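Working notes and data card for `frames.csv`, the Pruvutum list of picture frames. Last edited 21 April 2019 by Qusai Azar. If you only came for the column names, skip down to **Columns** and miss all my best complaints.

# Pruvutum frames

Pruvutum started as one box of secondhand frames and has grown into a spreadsheet with 169 rows, one per frame. Each row says what a frame is made of, how the back is held in, what's in it at the moment, and whether you should let it near your sweater. The list is meant for anyone who swaps pictures in and out of old frames and would like to know in advance which kind of back they're about to fight.

Asger Arnardóttir wrote the first version of the columns in March. I've since renamed half of them, and Asger has since renamed some of them back.

## What gets a row

Anything with four sides and a back that comes off. Clip frames don't count. Neither does the Arkholm mirror, however many times it gets added.

The picture is recorded along with the frame, even when it's the kind of art that came free with the wood. We describe it in plain words and don't try to name the artist. "Pale gray, dark plants, small print near a corner" is a perfectly good entry, and you'd be amazed how few of the others rise to that level.
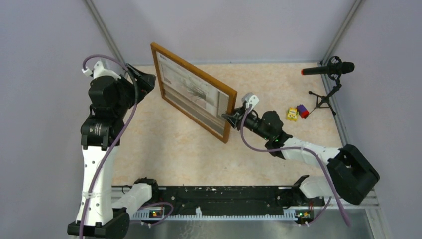 *Brown wooden frame, plant picture still in. Type: `wood`. Back: see below.*

## Backs

Most of the arguing has been over the `back_type` column. There are four values:

- `turn` – small metal turn buttons that swivel over the backing board
- `tab` – flat bendy points that you push up with a butter knife until one snaps
- `staple` – what it sounds like, and my least favorite
- `tape` – brown paper tape over who knows what

Turn buttons are the good ones. Lay the frame on its face, swivel each button off the board, lift the board out. They do go stiff, and one on every frame seems to have been put in by somebody with a grudge. Start with that one while you still have patience.

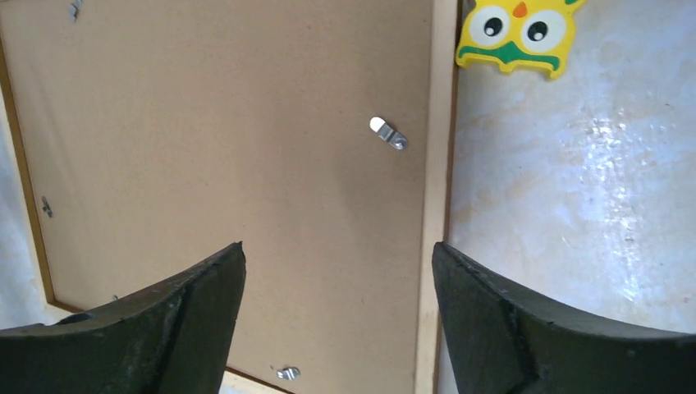 Write down a button as present if it's attached, whether or not it turns. A button that spins freely and holds nothing gets `loose` in the notes column. Early rows say "kind of floppy" instead, and I'm leaving those because they're accurate.

For the board itself, `board` takes either `hardboard`, `card` or `unsure`. Please use `unsure`. Asger and I spent an entire evening on whether a batch from the Jalside rummage sale was hardboard or very confident cardboard, and neither of us came out of it well. Thin brown board with a few specks in it can be several things, and the spreadsheet can live with that.

Bare wood on the rear of a frame is normal. The back edge often skips whatever finish the front got, so take the color for `finish_front` from the front only. Streaks and little brown marks in the grain aren't damage. Dents are damage. A mark that comes off on your thumb is lunch. 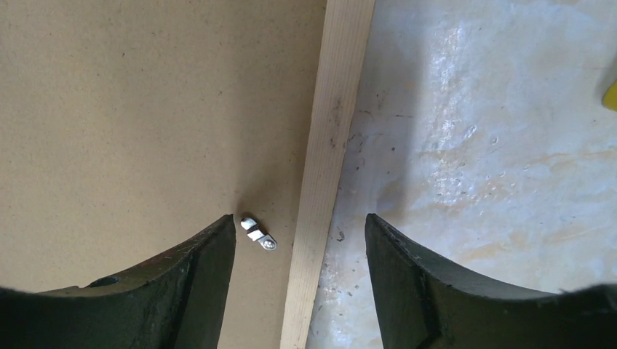

### Columns

| column | what goes in it |
|---|---|
| `id` | next free number, no skipping to a nice one |
| `material` | wood, metal, plastic, unsure |
| `finish_front` | one color word |
| `back_type` | turn, tab, staple, tape |
| `board` | hardboard, card, unsure |
| `corners` | good, worn, open |
| `contents` | what the picture shows, in plain words |
| `notes` | anything else, under 70 characters |

The 70-character limit is my doing. One note about a staple ran to a full page, and I wrote it.

### Corners

Corners go wrong first, on the frame and on the board both. Look at the joints from the front and the back before picking a value: `worn` means the edge has gone soft or lost its finish, and `open` means you can see daylight through the joint. Run a finger along the board's corners too. 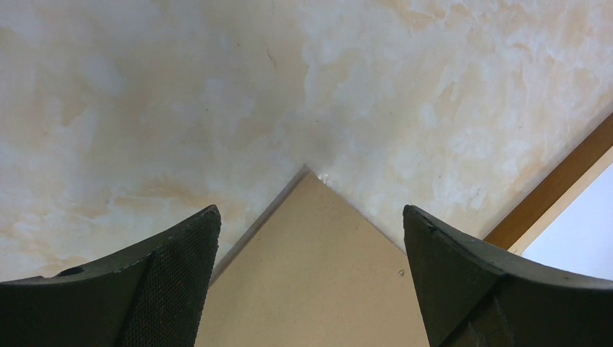

If the board has a chewed corner but the frame is fine, `corners` stays `good` and the chewing goes in notes. I know this is backwards. Changing it now would mean going through every row again, and I have looked at enough corners.

### Known problems

- Rows 1 to 20 were typed from memory and have a suspicious number of `good` corners.
- "Oak" shows up in the notes a lot. It's hope, mostly.
- The Frimpong frames were entered twice, with different colors. Both entries were made by me.

### Adding frames

Send a row to me or Asger, in the column order given. One frame per row, please, including for pairs.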